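Grgić Grocery Moves Snack Packing to a Back Room in Brundent

The Grgić grocery on the main street in Brundent has stopped packing its weekend snack orders at the checkout counter and moved the work to a room at the rear of the building, the store said Monday.

The change follows a busy winter in which the counter was often covered with half-filled orders while customers waited to pay. The store sells made-up snack orders to sports clubs, offices and school groups, and the business has grown faster than the space it was given. Over the past year the store packed 4000 bags of chips, pretzels and popcorn for group orders, more than it sold from the shelves in the same period.

Orders are taken by phone or on a paper form at the register. The cutoff for weekend pickup is now 6 p.m. on Thursday. Under the old arrangement, orders were accepted until closing on Friday, and the store said that was the main cause of mistakes. Customers who had asked for plain chips sometimes went home with barbecue, and one youth soccer team got a full order meant for an accounting office.

"We were packing with one hand and ringing up with the other," the store said in a notice taped to the front door. "People were very nice about it, but it was not a good way to work."

The notice said prices will stay the same through the spring.

Group orders come in two sizes. The smaller holds 8 single-serving bags and the larger holds twice that. Customers can choose one kind of snack or ask for a mix. A mixed order will now be made up from a fixed list, which changes on the first of each month. In February the list leaned heavily on potato chips, and several customers asked for more corn chips. The store said it has adjusted the list and will accept swaps of up to 2 bags per order at no charge.

Larger swaps are still possible but will be treated as a special order and may take an extra day.

The back room was used for many years to store holiday displays and spare shelving. It was cleared out after New Year's, and most of the old shelving went to Cideck, a secondhand fixture dealer on the county road. A few of the display pieces, including a large cardboard turkey that stood by the door every November, were kept at the request of regular customers and are now in the basement.

The store painted the room's side wall and had an electrician look over the wiring before packing began there. The whole job took longer than planned. A delivery of light fixtures arrived with the wrong mounting plates and had to be sent back, and the painters lost two days to a leaking window that had gone unnoticed behind the stacked displays.

Packing is done on trays. Bags for an order are set out and checked against the form, then transferred to a carrier bag and labeled with the customer's name and pickup time. The store had been using cardboard flats saved from canned goods deliveries, but the flats sagged and could not be wiped down. It tried wire baskets for a short time in January and gave them up after the corners tore several bags.

Plastic trays were the third attempt. They came from Tillex, a restaurant supply business that also sells the store its deli containers. The low sides were a point of discussion. Taller trays would hold more, but the staff found it harder to read the fronts of the bags once they were lying inside, and flavors were being mixed up again.

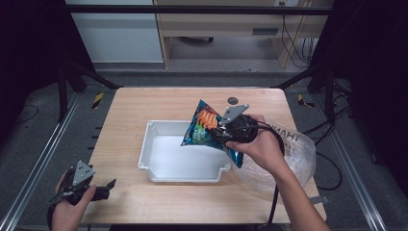
Bags are laid flat, one layer to a tray, with the printed side up. Anything that has been crushed or has a weak seam is set aside before it reaches the tray. Set-aside bags with damaged contents but sound seals go in the half-price bin next to the newspaper rack. Bags that have lost their seal are thrown out.

The store said breakage had been one of the more common complaints. Chips do poorly at the bottom of a carrier bag, particularly when the customer adds drinks to the order. Staff have been told to pack drinks separately in all cases, even when a customer says one bag is fine. The same goes for jars of salsa, which the store began offering with group orders last summer.

Customers may bring their own bags or boxes. Those who do should leave them at the register when they place the order, with a name written somewhere on the outside. Bags dropped off on the morning of pickup will be accepted, but the order may not be ready at the time requested.

The counter itself has been given back to the registers. The space where orders used to be stacked now holds the lottery slips, the local paper and a small rack of greeting cards that had been moved to the rear of the store two years ago, where few shoppers found it. The bell on the counter is also back in its old spot.

Pickup will remain at the front of the store for now. The store had considered handing out orders through the rear door, which opens onto the parking lot, but the step there is steep and the light over it does not work well in rain. A repair has been requested from the building's owner. If it is made by summer, rear pickup may be offered on Saturday mornings, when most of the team orders go out.

Some customers have asked whether the store will begin delivering. It has no plans to do so. The store does not own a van, and the one time it tried delivery, during a road closure several years ago, the orders took most of an afternoon to get across town.

Forms for group orders are available at both registers and in the wooden box near the front door. They ask for a name, a phone number, the size of the order and any swaps. Customers ordering for a school should also note allergies on the form, so that anything containing nuts can be left out of a mixed order. The store said it can supply the ingredient list for any item on request, though it asks for a day's notice on the longer orders.

Payment is due at pickup. Clubs and offices that already have an account with the store can continue to be billed at the end of the month, and existing accounts do not need to be renewed. Unclaimed orders will be held until closing time on Sunday and then returned to the shelves.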